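Grurnow changes thickener and tub size in chilled dip range

Chilled dip maker Grurnow will change the recipe for its cultured cream dips in May, replacing the cornstarch it has used as a thickener with Follarix, a blend of tapioca starch and citrus fibre. The change applies to the onion, dill and roasted beet flavours. The spinach dip, which is thickened with cheese, stays as it is.

The company, which makes the full range at its Clivov plant, said cornstarch gels tend to release water when a tub is opened, stirred and put back in the refrigerator several times. The liquid on top is harmless and can be mixed back in, but it was the most common subject of customer calls last year. The new blend holds water over a wider range of temperatures and can be added earlier in the process, before the cream is cultured.
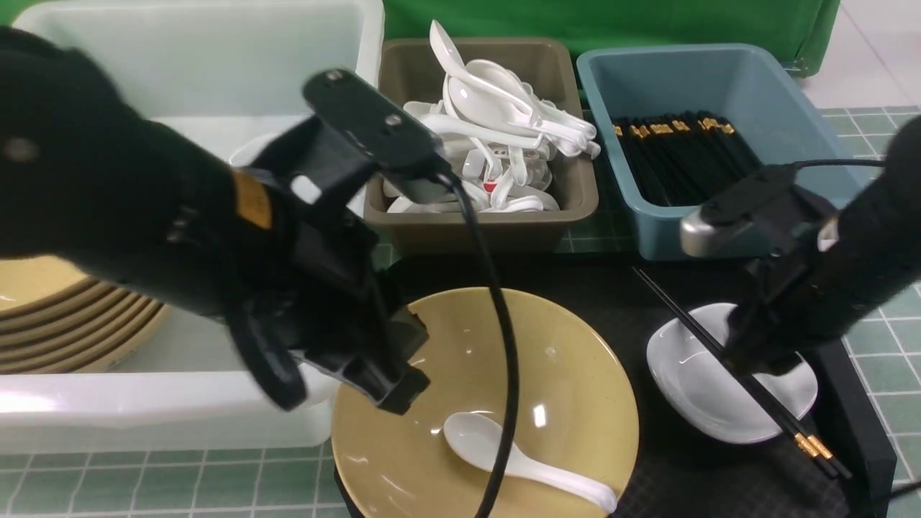

Robotic arms and a large bowl.

Under the old method, starch was cooked in a portion of the milk, cooled and folded into the finished base. The extra handling broke down some of the body of the cultured cream, and more starch was then needed to restore it. With Follarix, the powder is mixed into the cold cream along with the skim milk powder and the whole batch is heated once. Salt, herbs and vegetables are still added at the end, when the base has been chilled.

Grurnow ran 12 trial batches of the onion dip before settling on a dose. Batches with too little of the blend poured off the spoon, and those with too much had a pasty finish and dulled the flavour of the onion. The dose chosen is lower by weight than the cornstarch it replaces, and the difference has been made up with cream.

The tub is changing at the same time. The present round tub will be replaced by a shallower one holding 197 grams, with a wider opening and a peel-back film under the lid. The larger party tub will be dropped from the dill and beet flavours and kept for onion only.
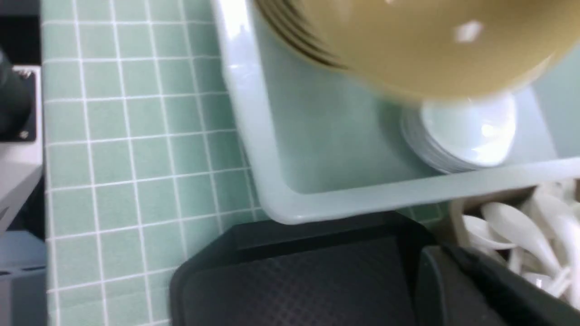
Sakalauskas, the dairy supplying the cultured cream, said that it had been asked to hold the fat content within a tighter range than before and that it had changed the way it blends its cream to do so. Fat and fibre both affect how firm the dip sets, according to the dairy, and a swing in one is harder to hide when there is less starch in the mix. Its deliveries to Clivov will also move from afternoon to early morning, so that the cream can be processed the same day.

Ingredient lists on the new tubs will read "tapioca starch, citrus fibre" where they previously read "modified cornstarch". The allergen statement is unchanged: the dips contain milk, and the onion flavour contains mustard. Serving advice on the lid has been reworded. The old text told customers to stir before use. The new text says to take the tub out of the refrigerator a few minutes before serving and to return it promptly.

Home cooks who use the dips as an ingredient may see some differences. The old base thinned quickly when heated and could turn grainy if stirred into a hot pan. In the company's kitchen tests, the new base stayed smooth when warmed gently in a casserole or spooned over baked potatoes, though Grurnow still advises against boiling it.

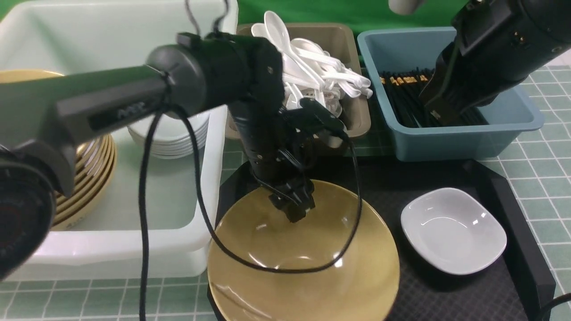

Freezing remains a weak point. The new dips lose less water on thawing than the old ones, but the cultured cream itself separates and the texture does not fully return. The lid will continue to carry a "do not freeze" line.

Recipes printed inside the sleeve of the party tub have been retested with the new base. Two needed changes. The layered bean dip now calls for a spoonful of lime juice to loosen the cream layer, and the cold pasta salad takes slightly less dip and a little more milk. The remaining recipes are unchanged. Updated versions will be printed on the sleeves as old stock runs out.

Before signing off on the change, the company held a tasting at Clivov with 103 regular buyers of the range. They were given the old and new onion dips side by side with plain crackers and raw carrot, and 90 could tell the two apart. Most of those described the new one as thicker. Opinion on flavour was more evenly split.
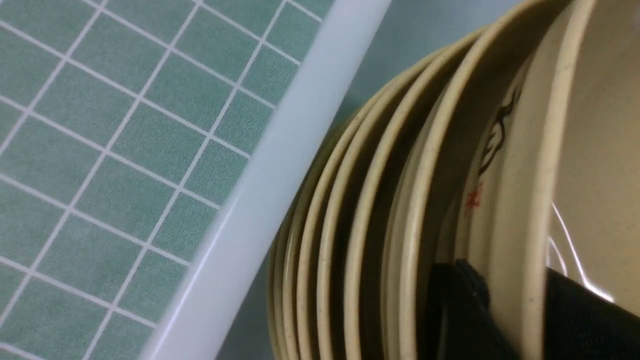
One taster wrote on the comment sheet that the new dip clung better to a carrot stick but had lost some of the sharpness of the old one, and asked whether the souring time had been cut. Grurnow replied that the culture and the souring time are the same and that the extra cream accounts for the milder taste. The company is looking at a small increase in vinegar for the onion flavour and will decide before the first full production run.

Tubs of the old recipe will stay on sale until stocks are cleared. Both versions carry the same storage advice once opened.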